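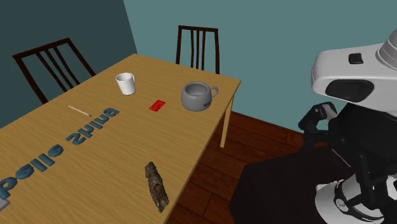
关于我们

大家好,欢迎来到 Braltden 的页面!我们是一家做桌面操作仿真套件的小公司,主打产品叫 Uvasen。名字怎么来的经常有人问,说来有点不好意思,就是当年给服务器起的代号,叫顺口了,懒得改,一直用到现在。

我自己是写机械臂控制程序出身的,公司里大半同事也是。早些年大家都吃过同一种苦头:实验室里就一台机械臂,排队排到晚上,好不容易轮到自己,杯子摆歪了一点,程序就不认了,再来一遍,又到别人的时间了。所以我们干脆把餐桌、椅子、木地板、墙面连同桌上那一堆零零碎碎全搬进了仿真里,谁想练抓取,打开电脑就能练,半夜三点也行(我试过,不推荐)。

Uvasen 里有什么

基础版现在带 70 个室内布局和 474 个小物件模型。杯子、卡片、树皮、小棍子、立体字母……有些东西看着挺怪的,可客户就爱用这些!规规矩矩的方块谁都会抓,一块表面坑坑洼洼的树皮放在桌边,手指从哪儿下去、夹多宽,算法就得认真想想了。马克杯我们做了好多种,大的小的、灰的白的,把手朝哪边都可以随机,光这一项就帮好几个客户找出了抓取点标注里的毛病。

家具位置、墙面颜色、灯光方向也能改,写在一个配置文件里,不用碰图形界面。当然喜欢用鼠标拖的朋友也照顾到了,九月那次更新加了拖放编辑器,虽然撤销键偶尔还是会闹脾气,我们在修。
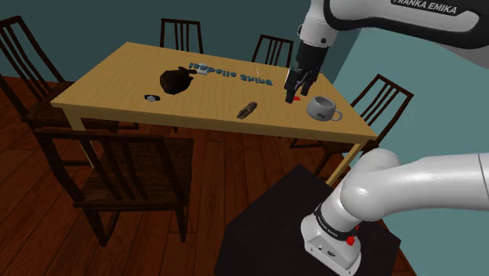 图片来源:Braltden 仿真渲染图

很多客户用的是 Franka 机械臂,所以这类场景我们花的功夫最多。底座立在餐桌旁边,手臂从上方伸过去,夹爪朝下,杯子就在跟前,周围还围着一圈椅子。椅子可不是摆着好看的!规划路径的时候,椅背也好、桌沿也好,都得算成障碍物。有位客户第一次跑自己的规划器,手臂直接从椅背里穿过去了,他发邮件来问是不是我们的碰撞检测坏了,查了半天,是他那边忘了打开。现在安装包里这一项默认就是开的。

我们怎么跟客户合作

买套件的话,流程很简单:先给您一个试用包,里面有 5 个场景,您拿自己的算法跑跑看,合适了再谈授权。学校实验室和公司的价格不一样,写信来要报价单就行,我们一般 2 个工作日内回复。

要是您的场景比较特殊,我们还有一项定制服务,叫 Tamihana。您把房间尺寸、桌子高度、要抓的东西列个清单发过来,我们照着建模,物体的重量和摩擦系数也会跟您一项一项对。这活儿挺费时间,所以同时接的单子不多,着急的话请早点说。做完以后模型文件归您,想怎么改就怎么改。

另外还有个常被问到的事:仿真里跑通了,真机上就一定行吗?不一定,我不敢打这个包票。摩擦、线缆、相机标定,哪一样都可能出岔子。我们能做的是让您在上真机之前,先把大部分傻错误犯完,少撞几次桌子。夹爪可不便宜,您懂的。

团队和办公室

我们在 Ketutton 办公,楼下有家面馆,中午去晚了就没有位子。团队里有做物理引擎的,有做三维建模的,也有专门回邮件的(目前是轮流,所以您收到的回信口气可能每次都不太一样,哈哈)。欢迎过来坐坐,提前打个招呼就好,我们会把演示机空出来,您可以带着自己的代码当场跑。

想要试用包,请在联系页面留下邮箱和您用的机械臂型号,顺便写一句您最想让它抓什么。这一栏我每条都会看!

本页更新于2023年12月14日,星期四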